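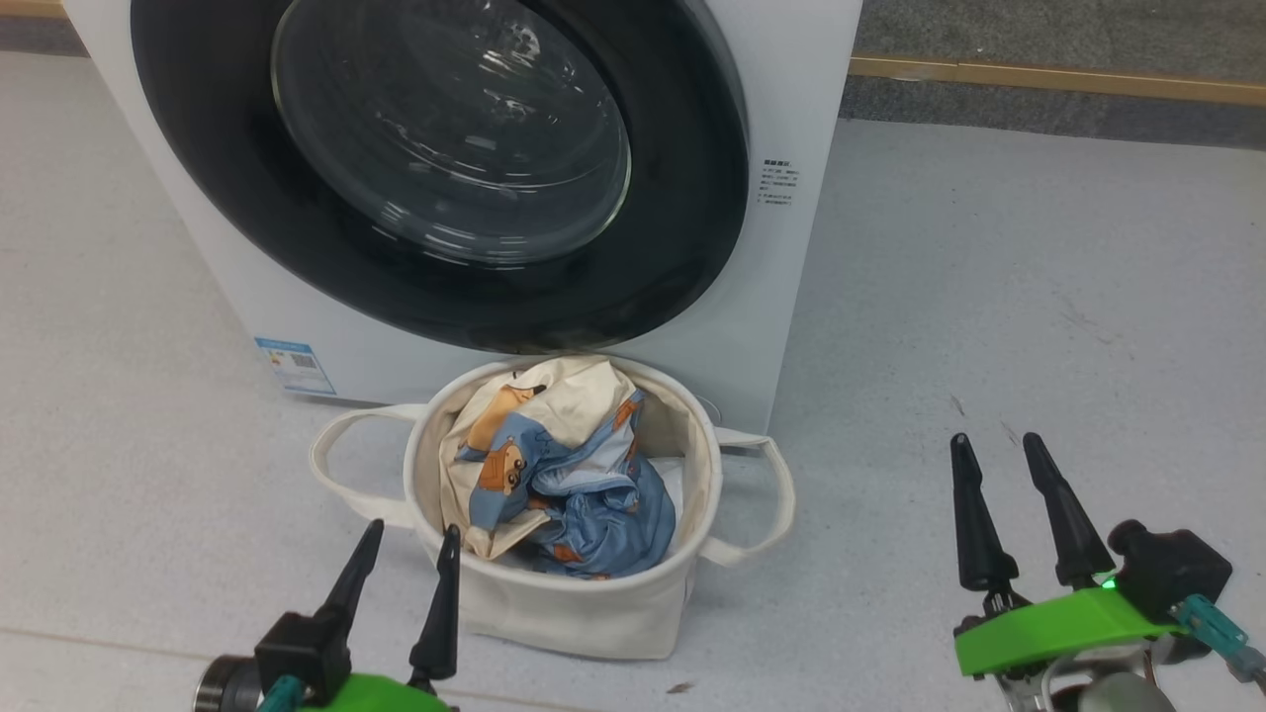

双臂取衣任务里的失败重试片段，删掉还是留着？发一组对比结果
版块：模仿学习 / 数据与评测

篮底灰 楼主
这个月把 Rekero 的筛选方法在自己的任务上重做了一遍，结果和原报告有一部分对不上，发出来讨论。
任务是从洗衣机前的帆布篮里取衣物，双臂，头部相机加两个腕部相机。一次试验从双臂回到初始位开始，到指定的那件衣物完全离开篮口并保持住为止，中途可以重抓，超时算失败。
数据是遥操作采的，共584条。逐条看过之后，有190条里至少有一次抓空或者滑脱，操作员接着重抓，最后都成功了。争议就在这190条上。
对比4组，网络结构、学习率和训练步数都一样：
A组，584条全部用，不做处理
B组，去掉那190条，剩394条
C组，Rekero 的做法，190条保留，只把从接近到抓空那一段的动作损失置零，重抓的部分正常训练
D组，从584条里随机抽394条，给B组做数据量对照
每组真机跑30次，成功次数：A组15，B组13，C组22，D组12。
我的看法是，重试片段有用，但抓空之前那一段动作不应该让策略去学。B组和D组差不多，说明单纯清洗在这个任务上没有带来明显好处。

阿黎1987
C组置零的那一段怎么切的？起点是手工标还是自动？

篮底灰 楼主
回复 阿黎1987：终点自动，看夹爪开合量，闭合到底而且没有夹住东西就记一次抓空。滑脱的自动检不准，手工补。起点往回推到腕部末端开始下降的那一帧，这个也是脚本找的，找完人工过了一遍，改了一些。

tunnel_vision
30次太少了。按 Wilson 区间算，95%置信，22/30大概是0.56到0.86，15/30是0.33到0.67，两段是重叠的。A和C的差别我倾向于相信方向，但标题里写“结果”就有点早。

篮底灰 楼主
回复 tunnel_vision：区间没问题，重叠是事实。加次数在排，机器白天别的组也用，只能晚上九点以后跑。

没有滤波器
我不同意楼上。两个区间重叠不等于差异不显著，要直接检验差值。

tunnel_vision
回复 没有滤波器：那就直接检验，Fisher 双侧，22对15，p 大概0.11。结论一样。而且一共4组，两两比还没做多重校正。

没有滤波器
好，这个数我刚也算了，没过0.05。不过C比B多9次，这一对是过的，不校正的话。楼主的主张里“重试片段有用”主要靠B和C的比较，“抓空段不该学”靠A和C的比较，前一条证据强一些，后一条弱一些。建议分开写。

篮底灰 楼主
同意，分开写。主楼不改了，免得后面的回复看不懂，以这一楼为准：B对C有差别，A对C方向一致但还不能下结论。

桥头第三家
问个别的。初始状态怎么控制的？软的东西每次扔进篮子形状都不一样，四组如果是分开跑的，后跑的那组可能正好遇到好抓的堆法。

篮底灰 楼主
没有分开跑，四组权重轮换，顺序事先随机好，写在表里。篮子位置用地面上的砖缝对，允许小范围偏移。衣物每次由同一个人抖开再放进去，不刻意整理。 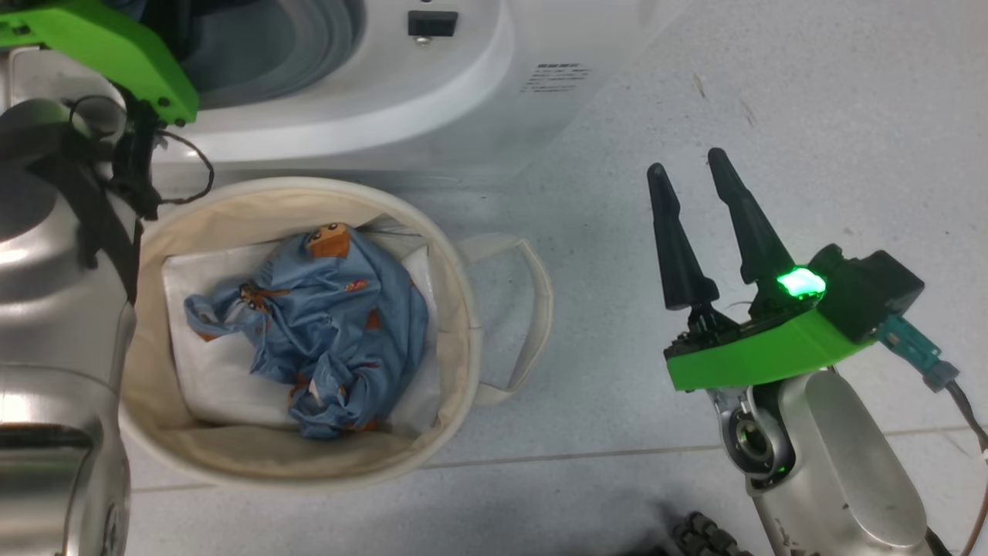
堆法确实没法复现到一样，我的处理是每次开跑前存一张头部相机的图，按衣物有没有靠在篮壁上分成两类，事后看每组里两类的比例，四组相差不大。靠壁的那一类成功率普遍低，夹爪手指要贴着帆布往下插，布是软的，容易连篮壁一起夹住。C组的优势主要出现在靠壁这一类里，不靠壁的时候四组差别很小。这个分组是事后做的，只能当线索。

桥头第三家
连篮壁一起夹住算成功还是失败？

篮底灰 楼主
松开重抓以后取出来了算成功，把篮子一起提起来的算失败。

Aerts_user_shen
我们在 Aerts 的仿真环境里试过同样的置零，没有收益，甚至略差。仿真里布料和篮壁的接触是简化的，抓空基本都是定位误差，重抓一次就好。所以看到楼主说优势集中在靠壁，我觉得说得通，真机上的重抓带着一些横向拨开的动作，仿真数据里没有。

阿黎1987
那是不是说明有用的是“拨开”这个动作，跟置零没什么关系？A组里也有同样的拨开动作，为什么A组不行？

Aerts_user_shen
A组里拨开之前还带着抓空那段。策略学到的可能是先抓空一次再拨，时间就用完了。楼主能不能看一下A组的失败里有多少是超时。

篮底灰 楼主
回复 Aerts_user_shen：翻了记录，A组15次失败里11次是超时，其中多数是在同一个位置反复闭合夹爪。C组8次失败里3次超时，剩下的是滑脱和把篮子提起来。

没有滤波器
这个比成功率有意思，建议放到主楼。

tunnel_vision
超时上限是多少？如果放宽上限，A组会不会追上来？

篮底灰 楼主
上限是原报告的设定，没动过。放宽没试，加跑的时候我把到上限之后再延长一段的结果也记下来，两种口径都给。

老周调参
泼点冷水。190条里重试是谁采的？我们组以前也做过类似的事，后来发现带重试的那批几乎全是新手采的，新手动作慢、停顿多，跟重试混在一起分不开。你把它们删掉，删的可能是“新手”这个因素。

篮底灰 楼主
回复 老周调参：有这个问题。采集是三个人，重试在其中一个人那里占得明显偏高，不过三个人都有。D组是全体随机抽的，没按操作员分层，这是设计上的疏漏。

老周调参
那B和D没差别这一句也要打折扣。B组里那个人的数据变少了，D组没变，两个因素可能抵消。至少补一个按操作员分层抽的对照。

篮底灰 楼主
可以补，训练不贵，贵的是真机次数。

ilatmont_y
我在 Ilatmont，和 Rekero 的报告有一点关系，说两句。报告是 Wilma Dekker 写的，第一版里置零的范围比后来公开的代码大，连抓空之后抬手那一段也置零了。公开代码只置零到夹爪闭合为止。楼主用的应该是代码的版本，跟报告表格里的数不完全可比。另外报告的任务是硬物体入箱，抓空以后物体基本不动，抬手那一段有没有都无所谓。衣服不一样，抬手的时候会带动。

篮底灰 楼主
回复 ilatmont_y：明白了，我就说表格的数对不上。我用的是代码版。抬手段要不要置零，你们后来有结论吗？

ilatmont_y
没有正式结论。我个人觉得软物体应该保留抬手，策略要学会空手出来的时候往哪边让。

tunnel_vision
“个人觉得”还是要跑一下。把抬手段也置零作为E组，成本就是多一个权重。

阿黎1987
再加E组和分层对照，就是六组，每组次数还要加，晚上那点时间跑不完吧。我会先砍掉D组。

没有滤波器
别砍D，用分层的替换D就行，数量不变，五组。

篮底灰 楼主
按这个来：A、B、C不变，D换成分层抽样，E是置零范围扩大到抬手。旧的30次不合并进新结果，单独列。初始图和失败类型的记录表整理好以后放出来。

铁皮柜
路过。Tarkside 那边四月份也有人在问重试数据的事，他们的做法是不置零，给重抓后的成功段加权重。有没有人两种都跑过？

老周调参
加权跑过，不稳，权重稍微大一点策略就会在还没抓空的时候直接做重抓的动作。任务跟这里不一样，是叠毛巾，参考一下就好。

Aerts_user_shen
记录表放出来的时候麻烦带上腕部相机的时间戳，我想对一下夹爪闭合的判定阈值，我们这边的夹爪手指软一些，阈值可能要另外定。

篮底灰 楼主
回复 Aerts_user_shen：带上。阈值写在脚本开头，是按我这对手指空夹时的读数定的，换手指肯定要重测。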